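Ticket 871 — Nernel table, Sondari kitting room
Raised by: Birsen Kahraman
Status: open, waiting on Enilo support

Hello again, and thank you for being so patient with my long messages. The arm on our side keeps pausing over the two cubes, and the Su panel throws up "reach check" each time. I've cleaned the gripper fingers and restarted the controller, and I'm still getting it.

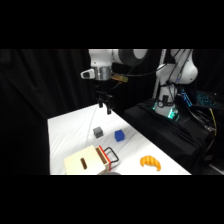
Table layout, gripper open above the cubes.

I should say why it matters to us. I used to set out every practice tray by hand, and my wrists knew all about it by mid-afternoon. Now I lay the cloth, put the pieces down and watch the panel, and I do like it — but when it stops, I'm standing there waiting with my hands in my pockets. The newer staff feel it more than I do, as they never learned the hand method.

The close-in work is a different story. 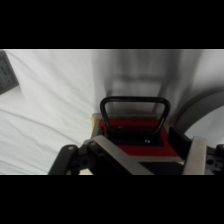

I've had no reach check at all on those jobs, so I'm inclined to leave the finger settings alone and look at the height setting first. Does that sound right to you? I'd also love a plain-English sheet for the afternoon crew, who are a bit shy of the panel and tend to come and find me instead.

Update, 2:40 pm: smoothed the cloth, loaded the January height file and tried again. Same message.

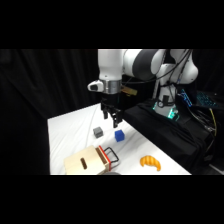
Gripper over the blue cube, croissant near the front.

Could someone ring me before the afternoon crew starts tomorrow? I'll keep the log open.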